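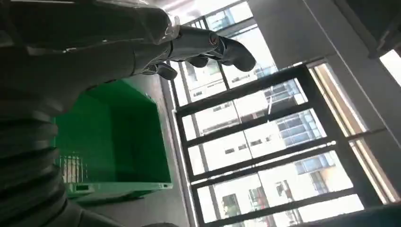
Photos and text by Dorin Toma
Posted January 20, 2026

The Green Bin at Tralldale

We sort small parts at the Tralldale workroom in Morham, and most of what comes through ends up in a plastic bin at some point. I put this page together for people who order from us and want to know what the bins are like before they pick a size.

Bright green bin, across the floor from the window. The walls are smooth, and the rim is lighter than the rest and a little thicker. There is a small rectangular slot in the rim. We clip the label card there, so the card stays out of the way when you reach in. The inside is shiny enough to pick up the window bars as pale stripes.

Color. Green is for parts that still need sorting. Finished parts go in gray, and anything going back to the supplier goes in yellow. We started this in October, after two orders for Prernorwood got mixed together on the same shelf.

Size. The bin we use most is 34 centimeters long. A longer one is available but it gets heavy when it is full of metal fittings, so we keep that one for foam and packing paper.

Cleaning. Warm water and dish soap. Do not use the rough side of a sponge on the inside walls, the scratches hold dust and you will be wiping them twice as often. Let the bins drain upside down on a towel.

Stacking. Ten high is too many. We stop at five for empty bins and do not stack full ones at all.

Ordering. Bins are sold in packs of 10 under the Sima name. A full pallet is 80. Replacement label cards come separately and fit every size. Pickup is at the side door in Morham, and the bell is on the left.

More photos of the gray and yellow bins will go up when the shelves are finished.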